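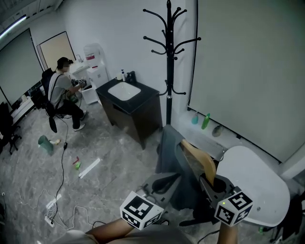 Coat rack in a small shared room, where does it go??
Posted in: Small Spaces > Entryways & Mudrooms

kelongate_kate
Ok I need outside opinions before I start a war with my sister-in-law. We have one room that does everything. Sink vanity on one side, water dispenser against the back wall, a round white table by the window, a couple of desk chairs. And then the coat rack, a black metal one with the curved hooks going every which way, standing pretty much out in the middle of things.

I like it there! You come in, you hang your stuff, you sit down. Ilaria (the sister-in-law) says it makes the place look like a dentist's waiting room and wants hooks screwed to the wall by the door. It's a rental and I am not patching holes again. What would you do?

natmonti
Freestanding racks are great until August is over and everybody has a real coat. Then they lean. Mine went down twice last winter, once onto a bowl of soup. I'd shove it into a corner so it has two walls to lean on if it's going to lean.

bouchra_b
Corner, yes. But not the corner with the water dispenser. You will be reaching through wet sleeves every time you want a drink, ask me how I know.

kelongate_kate
Ha, that was literally my backup plan. The window corner has the round table in it and I'd rather not give that up, it's where everybody ends up sitting.

Testa_B
I'm with the sister-in-law, sorry. Wall hooks every time. A rack takes up a whole circle of floor, and you can't use any of that circle for anything else. Measure it once. Mine with coats on it was 30 inches across, and my whole entry is 63. I got a Vullach rail off the clearance shelf, put in four screws, done. Patching four holes takes 20 minutes and costs you a tub of spackle.

natmonti
Testa_B you say that every time somebody asks about hooks lol

Testa_B
And every time I'm right.

aaliyah_h
Ok, but nobody has asked what the walls are. If it's plaster over who knows what, four screws with winter coats on them is how you end up with a big hole instead of a little one. I had a rail come down at 3 in the morning and I thought somebody was breaking in. Kate, can you knock on it?

kelongate_kate
Knocked. Hollow, then not hollow, then hollow. I don't trust it.

aaliyah_h
Then keep the rack. Put something heavy on the base. I used a bag of aquarium gravel inside an old pillowcase, ugly but nobody looks down there.

bouchra_b
Can I go off topic and ask about the vanity? A white basin in a black counter is what I want for our laundry room and my husband says a dark counter shows every drop.

kelongate_kate
He's right, it does. Any splash that dries leaves a chalky ring, and the faucet is black too so that gets them as well. I keep a teal spray bottle over on the windowsill and give it a wipe when I walk past. Some weeks I walk past a lot more than others. I still like how it looks, I'd get it again.

Testa_B
Vinegar and water, half and half. Wipe it dry after or you're just moving the rings around.

natmonti
Not on stone though!! Find out what the counter is first. I dulled a whole patch of my mom's.

kelongate_kate
Good to know, I have no clue what it is. It came with the place. Plain dish soap it is.

aaliyah_h
Back to the rack. What about the spot right beside the vanity? Then the wet stuff is all on one side and you keep your window.

kelongate_kate
It's already close to that, so it would be a short trip. My one worry is scarves dangling in the sink. And the floor is that light gray marbled kind that shows everything, so dripping coats are going to be a thing wherever it lands.

bouchra_b
Boot tray! I have the long Sundance one and it catches most of it. Or an old bath mat, which you can throw in the wash.

Testa_B
Or a rail by the door, where the drips already are. Just saying.

kelongate_kate
I KNOW, Benedetta.

natmonti
While you're moving furniture, do something about cords. We had a power strip loose on the floor for two years and the vacuum ate one of the cables. I screwed ours under the desk.

kelongate_kate
Yeah, ours is on the floor with the cables looped around it. I got a quote for another wall outlet and it came back at 300, so that's staying a dream for now. I'll look at mounting it under the desk, the desk at least belongs to me.

kelongate_kate
Update for those who care. Rack is now next to the vanity, on the side away from the basin. Bath mat underneath, and a bag of Karimi rice on the base until I find some gravel. Ilaria came by, looked at it, and hung her jacket on the back of a chair.

Testa_B
I like Ilaria.

aaliyah_h
Don't leave the rice down there too long, you'll get mice. Gravel's at the pet store, bottom shelf by the filters.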